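Pangilinan Hall Users Group
Minutes, Friday, December 27, 2019
Present: Thitima Wattanapong (chair), Reginald Esposito (minutes)

1. Heating. Boiler service quoted at 253 dollars by Sendden. Approved.
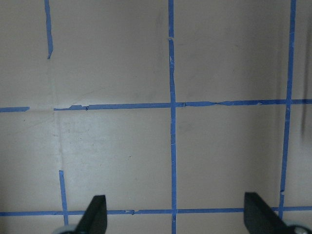
2. Craft fair, July. Stall plan reviewed – up to 9 stalls along the north wall, fee unchanged. R. Esposito to draft the layout at reduced scale before any floor marking. 

3. Flyers. Print run of 700 agreed. T. Wattanapong to send copy to Kinodum.

Meeting closed.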